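September, evening
By Dwynwen Eynon

Started on the back bedroom after breakfast, which was later than I meant. Rain until ten or so, then gray the rest of the day. I had put this room off all summer and the list on the fridge still said "bedding, mat, drawers" in my handwriting from June.

Began with the drawers. The top one was mostly pillowcases that don't match anything, plus the good scissors I accused Sérgio of losing. The bottom one stuck again. I took it out, rubbed a candle stub along the runners and put it back, and it moves better than it did. I kept six pillowcases and put the rest in the bag for the Erngate charity shop, along with a sheet that has worn through in the middle. They take rags there if you mark the bag.

Then the bed. I have never been sure about the brown mat. We bought it in Tallodlow the winter the heating failed, and it does keep the bed warm, but the ridges hold on to every crumb and thread. I vacuumed it on the bed first, then took it out to the porch and went over it with the stiff brush. Brushing along the lines works. Brushing across them just moves the dust to the next ridge.

The patchwork quilt needed more thought. It was Mom's project, off and on, for five years, and she used whatever was in the scrap box - old curtains, a red polka-dot dress, the cartoon fabric from my brother's room. Two seams have opened near one corner. I pinned them and found a pink thread that is close enough. I did one seam before lunch and left the other, as my eyes were tired. It will hold if people don't pull on it.

Lunch was soup and the end of the bread. Sérgio Azevedo called from Stedisau to say the paint is 580 for the whole order, delivered, and did I want to go ahead. I said I would think about it. The slats on the far wall look all right to me now that they've been wiped down, and I'd sooner spend the money on the roof over the porch.

After lunch I put everything back on the bed. Mat down first, quilt along the top. I tried the yellow cloth over the pillow end and didn't like it, so I folded it and left it up at the far end for now. The green towel is hung by the drawers. It used to be a bath towel in the other house and it's too thin for that, but it's fine for hands.
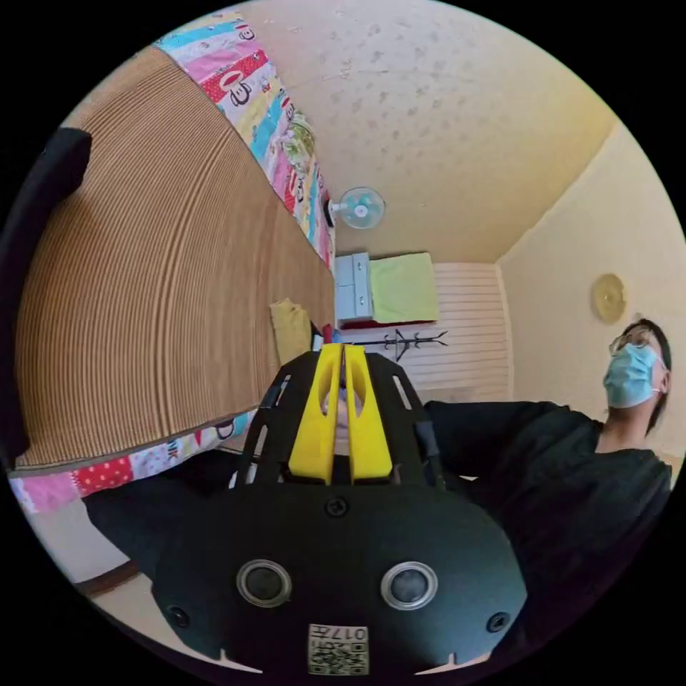 The back bedroom, with the brown mat and the patchwork on the bed.

I still have to decide about the rug. It's rolled up in the hall and I have tripped on it twice. If it goes back in, the door catches. If it doesn't, the floor is cold in the morning. Measured it again and it is the same size it was last year.

Finished at five. Dropped the bag at Erngate just before they closed and came home by the river road. Eggs for supper. Tomorrow the other seam, then the hall closet if it's dry enough to have the door open.

2 comments

Chornovol
I use a rubber glove on corduroy, slightly damp. Picks up the threads better than a brush does.

Sérgio Azevedo
The scissors were never me. Let me know about the paint, they will only hold the price until the end of the month.

Shares: 5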